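To: bimanual-data list
Date: Monday, October 30, 2023
Subject: Re: Suitcase task, where to cut the episodes

On the Virov side, someone wrote:

> We have started converting the Plikanach luggage set and the
> episode boundaries don't match the task sheet. The sheet lists
> opening, unpacking and repacking as separate tasks, but several
> files run straight through two of them. Is that intended?
> Also, can we drop everything before first contact? It is mostly
> arms moving in free space, and our loader pads to the longest
> episode.

Partly intended. The sheet was written before collection and we changed the rule in the second week. Current state of the set: 161 episodes recorded, 130 accepted. The rest are kept in a separate folder with a reason code, and you should not mix them in.

Closed-case episodes begin with the case flat on the table and the shell shut. The yaw is varied by the operator between takes, so do not assume the long side is parallel to the table edge. Contact at the wheeled end counts as task contact and gets the label "steady", even when the other arm is idle and clear of the case. 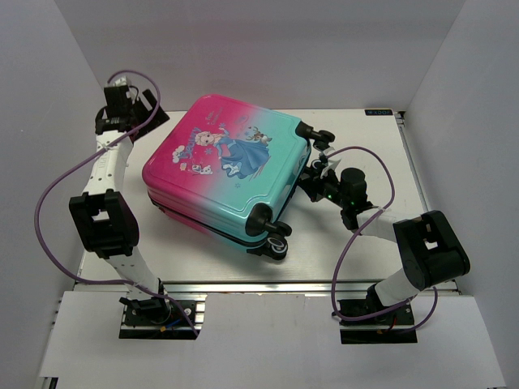
Right gripper at the wheeled end, left arm clear. Case set diagonally.

On dropping the lead-in: please don't. The approach is where most of the useful variation is. With the case at an angle, the operator has to choose between the seam side and the wheels, and that choice is made well before the fingers touch anything. We trained once on trimmed files and the policy went to the same spot on the table whatever the yaw. If padding is the problem, bucket by length. The longest accepted episode is 1868 steps and there are only 5 near that length, so put those in their own bucket.

The open-case episodes are the ones that run long. Items are set out on both sides of the work area and may overlap the front edge. Cloth is left folded or crumpled as it falls, and paper counts as an item if it is on the item list for that episode.
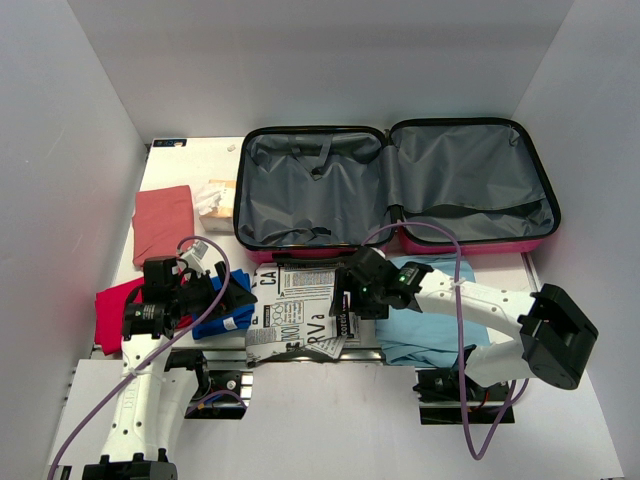 Photo: Sekiguchi bench, open-case session

Labels for this part, as they stand now:

reach — gripper moving toward an item, no contact
grasp — from first contact to lift
place — from lift to release
regrasp — second attempt on the same item, same episode

Cloth on cloth is the weak point. When a gripper is over a pile, the two annotators disagree on which piece is the target until it lifts. We now assign the target backward from the lift and mark the earlier steps "target inferred". If you use the target field for conditioning, filter on that flag first or you will be giving the model information the operator may not have had yet.

Files that run through two tasks have a split index in the header. Vivton's converter ignores it. Their patch is promised for November; until then, read the field directly and cut there.

Still open: whether a retry after a full release is a regrasp or a new grasp. I lean toward regrasp. Objections to the list, please, before I rerun the label export.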